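About Silska

Silska is a post-production and finishing company for television. We take picture and sound from the end of the shoot to the delivered master: dailies, conform, color, mix, captions and quality control. Most of our work is half-hour comedy and hour-long drama made for broadcast and streaming. We also handle unscripted series, one-off specials and library restoration.

To date we have delivered 1,928 episodes. Of those, 1,853 passed the receiving party's technical check on first submission. The rest were corrected and resubmitted at our cost, as stated in our standard terms.

What we do

Dailies. Camera files are copied, verified by checksum and synced to production sound overnight. Editorial receives its media by 7:00 a.m. local time. If a card fails verification, the production office is called the same night and the card is held until the copy is confirmed.

Conform. We rebuild the locked cut from the original camera files. Any shot that does not match the offline reference frame for frame is listed in a conform report, which goes to the assistant editor before color begins.

Color. We have four grading rooms, two of them set up for high dynamic range. A series keeps the same room and the same colorist for the full season unless the production asks for a change. Show looks are stored with version numbers, and a season can be reopened from any of them.

Sound. Dialogue editing, effects, Foley and final mix are done in house. Mixes are delivered in stereo, 5.1 and object-based formats, with a separate music and effects track for dubbing.

Captions and access. Captions are written from the final mix and not from the script. Audio description is written, voiced and mixed in the same building.

Restoration. Older series are scanned from negative where it survives and from the best available tape where it does not. Our climate-controlled vault holds 442 titles on behalf of their owners.

Where we work

Our main building is in Nellodau. It houses the grading rooms, three mix stages, the machine room and the vault. A second office in Cáceres handles subtitling and language versions for European broadcasters. The two sites are joined by a private line, and media does not travel between them over the public internet.

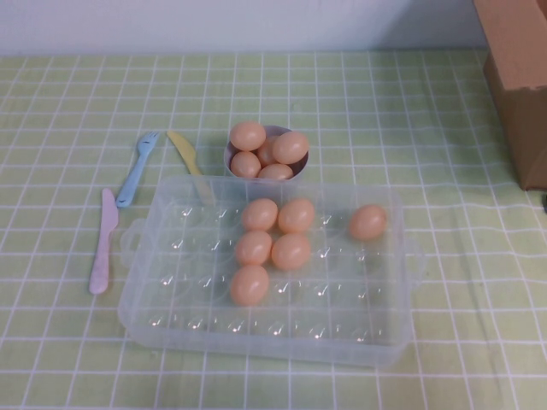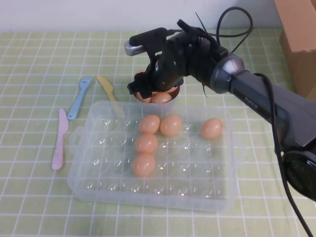
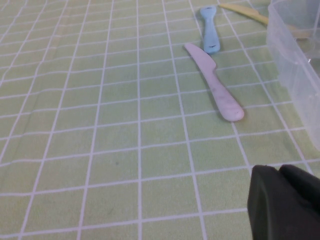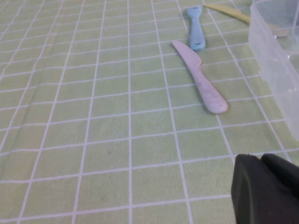
On the green grid tablecloth

Remote review

Since most of our clients now review at least some of their work from elsewhere, remote sessions are booked on the same calendar as room sessions and carry the same rate. We supply a calibrated monitor and a playback box for each approved reviewer. Monitors are measured before they ship and again when they return. Reviews on phones and laptops are possible for timing and captions, but we do not accept color notes made on them.

Plivoler

Plivoler is our own job tracking system. Each episode has one record in it, covering every file received, every version made, every note given and every delivery sent. Clients can log in and see the record for their own shows. It was written for internal use in the second year of the company and has been rebuilt twice. We do not license it to other facilities.

Storage and security

Active projects are held on two separate storage systems and on tape. The second tape copy is kept off site. Project storage is not connected to the internet. Work stations in the grading rooms have no open ports, and visitors' devices are left in the lockers at reception. Access logs are kept for 1,000 days. Media is deleted only after written release from the production, and a deletion certificate is issued for each title.

Working with us

Bids are itemized by episode. We ask for the camera format, the frame rate, the number of shooting days, the expected lock dates and the delivery specification. If the specification is not final, we bid against the most recent version and mark the items that could change. Camera tests should reach us at least two weeks before the first day of shooting.

Training

We take trainees each September for a twelve-month paid placement. The first three months are spent in the machine room, and the remainder in one department chosen with the trainee. Applications open in May. Prior experience in post-production is not required, but applicants should be able to work night shifts.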